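Healthy Menus Should Say What They Mean

Counter-service restaurants have become the default lunch for a large share of working adults, and most of them now set aside part of the menu for dishes described as light, clean or balanced. These words carry weight with customers. They are also used without any common standard, and it is the position of this column that restaurants ought to replace them with plain information.

The matter came to my attention in August, when I ate a series of lunches at Candano, Ika and Nostura, all of which serve salads, grain bowls and wraps from a walk-up counter. Each does many things well. The produce at Ika was fresh and properly dressed, and the roasted vegetables at Candano would be welcome on any table. My concern is with the board above the register and with what it leaves out.

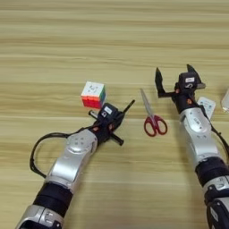
What a Number Can Tell the Customer

Nostura prints calorie figures beside every dish. The smallest salad is listed at 181 calories and the largest grain bowl at 1222. Both appear under the same heading, "Light Choices." A customer who reads only the heading will assume that the two are similar, and a customer in a hurry at noon will often read only the heading.

There is nothing wrong with a bowl of 1222 calories. It may suit a person who has missed breakfast or who does physical work, and it may be the best thing in the house. It should simply be sold as a large and filling meal. The word "light" does the dish no service, and it misleads the person who has come in looking for something small.

Candano takes a different approach and prints no figures at all. The staff were courteous when I asked and offered to look for a printed sheet, which could not be found during the lunch rush. Ika provides figures for its salads but excludes the dressing, a practice that is common in the trade and difficult to defend. Few people order a salad dry. 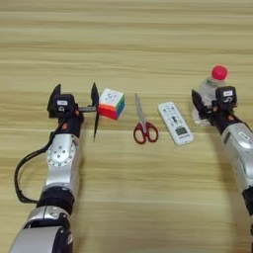 It may be objected that customers do not want arithmetic with their food. Tarek Kassab, who managed the lunch counter at Nasrallah before retiring, put this view to me with some force. In his experience, a guest who sees a high figure will pass over a dish that has taken the kitchen years to perfect, and will then order two smaller items that come to more. I do not doubt that this happens. Even so, the guest has made a choice with the facts in view, and the kitchen has not been asked to change a single recipe.

A second objection concerns cost. Small restaurants change their menus with the season, and recalculating each dish takes time. Nasrallah listed 24 items in its last year under Mr. Kassab, several of which changed monthly. For a business of that size, a full set of figures may be too much to ask. A short and honest description is not. "Large bowl with tahini, oil and rice" tells the customer most of what is needed, and it costs no more to print than "clean power bowl."
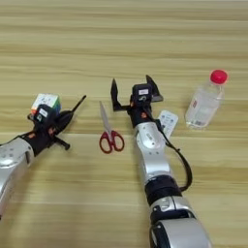

Scissors, a white card and a water bottle on a table.

Portion size deserves the same candor. At all three counters, the standard order was the larger one, and the half portion was mentioned only when I inquired. Offering both sizes aloud would add a few seconds to each order. It would also reduce the amount of good food that is thrown away, a cost that owners complain of regularly.

I would therefore ask restaurants of this kind to adopt a modest practice. Headings such as "light" should be kept for dishes that are small by any ordinary measure. Dressings and sauces should be included in whatever figures are given. Half portions should be printed on the board, with their prices, in the same type as everything else.

Ika has told me that its menu is under review and that dressing will be considered. I intend to return when the new board is up, and I will order the lentil salad again in either case.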